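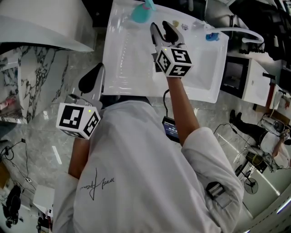 Umpires in the Dravard League should go back to proper coats next season, and I am dead serious about this! We had the MacPherson Cup semi at Jukgate and both umpires were in pale polo shirts, one side was in cream, the sightscreen was white, and from the boundary I lost track of who was standing where. A coat gives you somebody to look at. And if the league wants to make it a bit special, have a look at the white one in the picture, with that dark cursive signature stitched on the upper back. Imagine that with "Dravard" in the same sort of lettering, a bit left of centre, nice and understated. I'd pay towards it myself. Who's with me?
Posted by slipcordon_sue

Love it. My grandad umpired for 21 seasons and wore his coat every single week, pockets full of bails, mints and other people's watches. Polo shirts have no pockets worth the name. Where are you meant to put a bowler's sunglasses?
Posted by gully_gil (Gil-soo Seo, Jukgate 2nd XI)

Can I be the miserable one? I stand most weekends and those coats are boiling. By tea in July I'd be a puddle. The polo is light, it washes at 40 and it dries overnight when there's a game the next day. Happy to wear a hat with writing on it if that cheers anyone up.
Posted by Brahim_AB

Brahim, you can get thin ones now! Short sleeves as well, I've seen them. And it would only be cup games to start with, I'm not asking you to melt every Saturday.
Posted by slipcordon_sue

Thin white coats go see-through the moment it drizzles. Ask me how I know.
Posted by Brahim_AB

How many would we need though? With 20 on the panel and a couple of spares in different sizes, it's not a huge order. I asked the place that does our caps and they quoted £243 for the stitching alone if we all go for the same lettering. The coats are on top of that.
Posted by jlacson

That's a lot of money for handwriting, Jayson. We still haven't got a working scoreboard at the bottom ground, the covers have a hole in them, and half the clubs are sharing stumps.

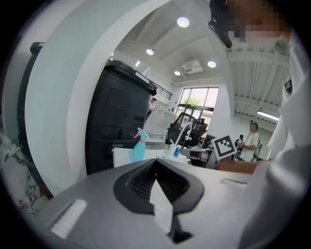
I'd put every penny into the covers first. We lost two games in September to a damp patch the size of a dustbin lid, right on a length, and both captains were happy to play otherwise.
Posted by AngelicaP

Fair point on the covers, and I'll admit that damp patch cost us a promotion place, so I'm still sore. But couldn't we do both? Polska XI raised a decent bit with their quiz and their barbecue was fantastic, best sausages in the league by miles.
Posted by gully_gil

As the captain of Polska XI I accept this compliment on behalf of the sausages. We'd do another one for new covers. For coats, I'd want to see one on an actual umpire before I ask people to buy raffle tickets. Also, do the colts' umpires get them? Mine would be thrilled.
Posted by Amparo_A

YES to colts' umpires, brilliant idea. Small coats!
Posted by slipcordon_sue

I'll try a short-sleeved one for one game. One. If it's over 25 degrees it comes off at drinks and I'm finishing in the polo.
Posted by Brahim_AB

Deal!! What size are you?
Posted by slipcordon_sue

Large. Long in the arm, for the wides.
Posted by Brahim_AB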